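Drellside Food-Safe Glaze, Clear Gloss

Made by Plestov Ceramics Supply
Size: 4 litre pail
Product code: 3765

Drellside is a transparent brushing and dipping glaze for stoneware and porcelain. We have sold it in our shop since January, and it has quickly become the favourite of our evening students. It comes already mixed. Stir it well before use – the heavy part settles on the bottom after some days.
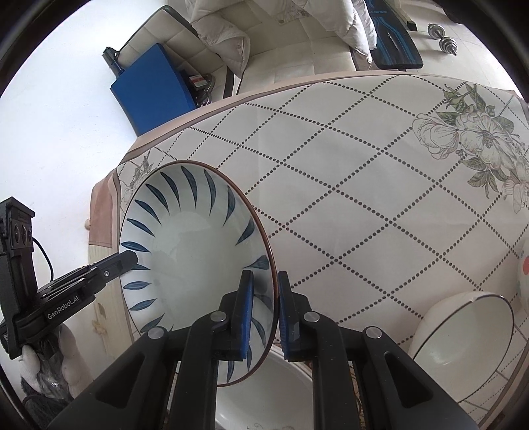

Dipping gives the most even coat, and three seconds is enough for most clay bodies. Wipe the foot with a damp sponge before firing. Because the glaze is clear, colour painted under it stays visible, and it suits brush decoration like the dark blue leaf strokes inside the white bowl. Test your own blue first, as some cobalt colours can run a little when the coat is thick.

Firing: cone 6, electric kiln
Coverage: roughly 106 small cups per pail
Clean-up: water

Pails can be picked up at our Bayram Street counter or sent by courier. For questions about firing, please write to Mi-kyung Kong. Orders over 7 pails get a lower price.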